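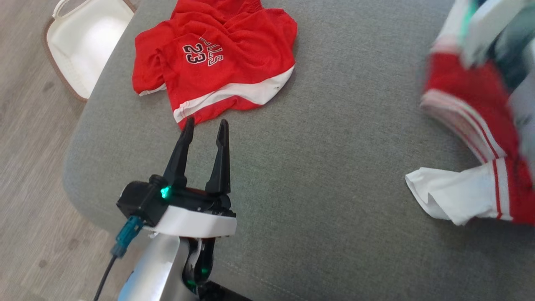
Figure 4. Laundry sorting on the upholstered seat, head camera view. The right arm is moving with a garment in its gripper; the other gripper is next to a red jersey. The basket is on the floor at upper left.

5.2 Failure to release

The most common fault in the Ridari trials was a failed release. The gripper opened on command, the controller marked the garment as placed, and the garment stayed on one of the fingers. The arm then moved to the next pick with the cloth still attached. Of 4000 pick attempts logged up to the end of February, 971 ended this way. We had expected missed grasps to be the larger group, and most of our early tuning went into those.

Mesh and ribbed fabrics gave the most trouble. The notched finger profile that helps with a first grasp on a flat garment also catches loose knit when the fingers open. Sports clothing of the kind in Figure 4 was therefore kept in the test set through all later runs, even after Peltonen suggested a separate set for it.

The controller had no direct way to detect the fault. It relied on finger position alone, and a hanging garment does not change finger position. Motor current at the wrist did show the extra load, but during fast moves the signal was lost in noise. Head camera images taken during those moves were also of limited use, as the moving arm and whatever it carries are blurred (Figure 4, right).

In 60 of the failed releases the trailing garment reached the other arm's work area before the fault was noticed. Two of these led to an emergency stop by the operator. There were no injuries, but a sleeve wound around a wrist joint in the second case and the cable on that side had to be replaced.

We made two changes. The arm now pauses after each release and compares wrist load with the value recorded before the grasp. If the two differ, it repeats the opening motion with a short shake, and after a third failed try it stops both arms and calls the operator. We also lowered the speed limit in the shared area. Results with the new release check are given in Section 5.3.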